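Subject: Re: [mero-users] how many demos before it's worth training?

Hi all,

Sorry for the slow answer on this one. I kept starting a reply and then going back to collect a few more runs, so at least now I have something to tell you!

> We have 12 clean demonstrations of the microwave task and the policy
> does nothing useful yet. Is it silly to train on so few? Also, do you
> keep the ones where the operator fumbles a bit, or throw them out?
> We are teleoperating in the simulated kitchens and each run takes us
> ages, so I'd love to know where other people stopped.
>
> Also wondering if anyone has used the Flokia exporter with Mero, or
> if we should write our own.

It isn't silly at all, and please don't be discouraged. Twelve is plenty for finding out whether your loader works and whether your actions are lined up with your camera images (ours were off by one step for most of April, and I would rather not talk about it). I just wouldn't judge the policy by it. We are at 683 kept episodes now across all the kitchen tasks, and 222 of those are microwave ones, either putting food in or taking it out. The first time I felt the arm was going for the door on purpose was somewhere past the first hundred.

On the fumbles: keep them, if the operator recovers. We used to throw out anything that looked clumsy, and the policy we got from that was lovely right up to the moment it drifted a little, and then it just sat there. Now the rule is that a run stays in if it ends in success and nobody hit reset. A missed grasp followed by a good one is worth having. What we do drop is long pauses, where somebody was clearly reaching for their coffee, and we trim the idle steps at the start.

The other thing I'd say is to spread your runs out over kitchens sooner than feels comfortable. We did our early ones all in one layout, with the same cabinets and the same counter, and I think the model mostly learned that layout. We have 19 layouts in the mix now.

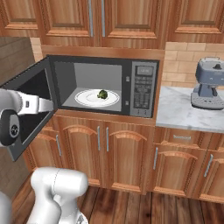
Small food is a nice test as well, I've found. A mug or a bowl is forgiving, but with a single piece of broccoli on a plate you learn very quickly whether your wrist view is any good. We log the door angle along with the object pose at every step, and I would really encourage you to do the same, even if you don't plan to train on it. It makes sorting the runs afterward so much easier, and you can split door opening from the food part without watching everything again.

As for the exporter, yes, we use Flokia with Mero and it works fine once you set the control rate by hand. It guesses otherwise, and it guesses badly. The Veso conversion script does more or less the same job if you prefer something you can read in one sitting.

I'm happy to share our trimming script and the little sheet we give new operators. Just write to me off list, or on it if others would like them too.

Warm wishes from the Pakzad lab, and good luck with the next batch!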